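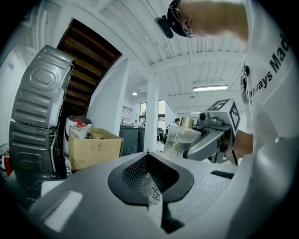

Slow drain in bathroom sink, trap already cleaned

Posted by Vumholm, February 27, 2018

The sink in our upstairs bathroom takes several minutes to empty when filled to the overflow. I removed the P-trap and found very little in it. I also ran a hand snake into the wall pipe as far as it would go, with no resistance. With the trap off and a bucket underneath, the basin still drains slowly. The house was replumbed in January and the drain is a standard 1 1/4 inch tailpiece. Is there anything left to check before I replace the whole drain assembly?
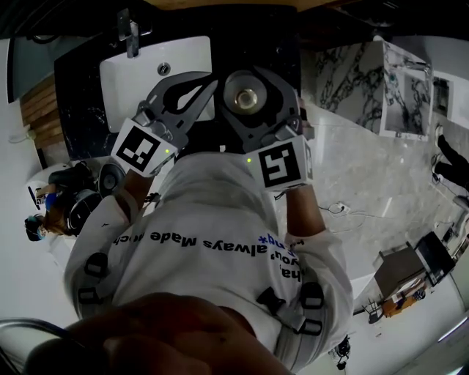 The faucet is not the problem; flow is the same as in the other bathroom. No drain cleaner has been used so far.

3 replies

Kļaviņa
2,030 posts

If it drains slowly with the trap off, the restriction is between the basin and the bottom of the tailpiece. Neither the trap nor the vent is involved. Check the following in order:

Stopper height. A pop-up that lifts less than 1/4 inch will throttle the flow. Loosen the clevis screw under the sink, push the stopper fully open, and retighten.

Pivot rod. Hair wraps around the rod where it enters the tailpiece. Unscrew the retaining nut, pull the rod, lift out the stopper and clean both.

Putty. Excess plumber's putty can squeeze into the drain opening during installation. Scrape it out with a plastic tool.

Jernero
80 posts

boiling water and baking soda, works every time

Weltura
1,073 posts

Agree with Kļaviņa on the order. I would skip the boiling water, PVC fittings are not rated for it. Also look at the overflow port. If it is blocked, air cannot escape from below the stopper and a full basin drains in gulps. Run a small bottle brush through it and test again with the stopper removed.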